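The Votis came to the shop on trial for 30 days, and Mahtab Nouri did not trust it. The leaflet from Flolmont promised "a patient second pair of hands." She had hands already.

"Where does it want to start?" asked Krešimir.

"In the drive bay. Everybody wants to start there."

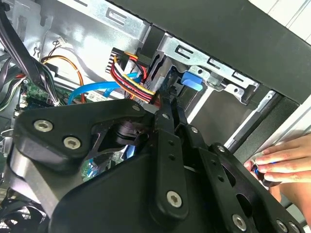
She had repaired computers in Lemberg Street since she was a girl, and her aunt had taught her to speak to them softly. Now she heard herself speaking softly to the arm also. It made her a little angry.

"Slowly," she told it. "The cables are old."

Krešimir was reading the price again. It was 1721 a month, with service.

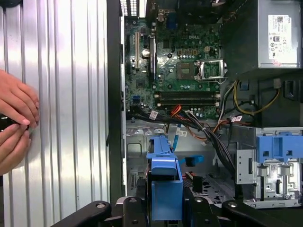
Forough Soltani
Fiction contributor

"Will you keep it?" he asked.

Mahtab wiped her glasses on her sleeve. On the form there was one box for yes and one for no, and she had lost the pen.

"Ask me in September," she said.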